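We use cookies to make this site work better. By continuing you agree to our cookie policy. OK

The Table Pages: January at the Bench

Hi all! A short gallery this time, since I only have the one picture worth sharing.
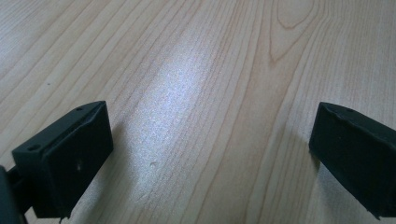
I've been hunting for a new work table ever since the old one from Benavides started to wobble, and I dragged poor Latrice to more showrooms than she'd like to admit. What I wanted was a pale wood, something calm to look at first thing in the morning (I'm at it by 6 with coffee, no kidding). And look at that grain! Fine little beige and tan lines, all running on the diagonal from this angle. I could stare at it for ages — and I do. I paid 252 dollars for it, plus 44 for delivery, and I'd do it again.

Next month: the shelf, if I ever get it up on the wall.

Print this page | E-mail to a friend

Comments (3)

Keisha Quintanilla
Love the color. Did you oil it or leave it plain? Mine drank up two coats of Povex and still wanted more.

Latrice Kincaid
For the record it was 17 showrooms and I got one sandwich out of it.

brirkance_fan
I have a darker one and every crumb shows. Jealous of the light wood!

Sign up for our newsletter and get new galleries in your inbox.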